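3.2 Worktop materials and household upkeep

The second part of the survey asked tenants in the two Molum estates what their kitchen worktops were made of and how they looked after them. Of the 2126 households that received the form, 1331 returned it with this part filled in. Answers naming more than one material were coded under the one used for most food preparation, following Heydari and Tapia.

Tenants with wood worktops reported more upkeep than the rest. Most oiled the surface at least once a year, usually in March or April when windows could be left open overnight. Those with laminate wiped it down and did little else. Stone was rare in both estates and is left out of the comparison.

Oiling habits differed between the estates. In Neltito, where the housing office hands out a care sheet with the keys, tenants tended to name a specific oil and a waiting time between coats. In Turcotte, many wrote that they used whatever was in the cupboard – cooking oil in several cases – and a few had never treated the wood at all. Vogler found a similar split in older rental housing, although his sample included owners.
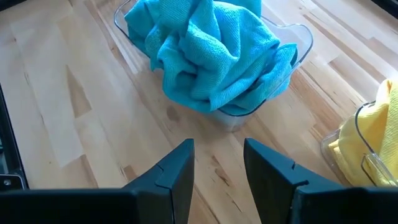
Figure 2. Butcher-block countertop, light wood.

Length of tenancy also mattered. Households in their first year were less likely to have oiled the wood, and more likely to say that they did not know who was responsible for it. The lease used in both estates mentions floors and windows but says nothing on worktops. Usman and Matos suggest adding a line to the lease, and the housing office in Turcotte has since drafted one. Its effect on upkeep was not measured in this study. Damage near the sink is treated separately in Section 3.3.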